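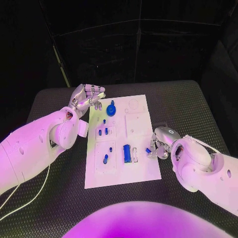 Golob board on the mat, both hands over it, pink light on. Small block at the right edge.

Tue 6 August - Karkel kit review, bench notes

Trial unit is the two-arm Karkel package with the humanoid hands, plus the Golob task board they bundle as an extra. Loan runs to December, so no rush on the buy decision, but Gumia want our comments before they'll talk about the service plan.

Setup took most of the morning. Manual says 11 steps, step 6 is wrong (cable order for the left arm, swap the two). Worth telling them. White cable still loops across the mat on the left, needs a clip or it'll get dragged into the work sooner or later.

Hands: nice feel, stiffer than the Flarkia ones. Knuckle screws are exposed, easy to get at with a small driver. Bring thread lock. Teleop lag fine on the wired link, didnt try wireless.

Pegs are the hard part. Fingertips have to bunch right up to pinch, and the neighboring peg gets knocked if you come in from the side. Come in from above, wrist tilted out. Knob is much easier, the post gives you something to hold. Big cylinder is OK once the hand is lined up with the long side. The small block keeps ending up crooked in my hands, want someone else to try it.

Light: ran with magenta all session. White board and white arms all go the same pink, blue parts still stand out well enough for me to work by eye. Edges of the empty slots are harder. Repeat under plain white before we write anything about the vision side.

Price as quoted: 2557 for the board and spare parts set, arms seperate. Seems steep for a board. Spare fingertips 200 a set, ask if that covers both hands.

To do
- cable clip, left side
- email Gumia re step 6
- get Flarkia hand back out for the same peg run
- log controller temps next time, forgot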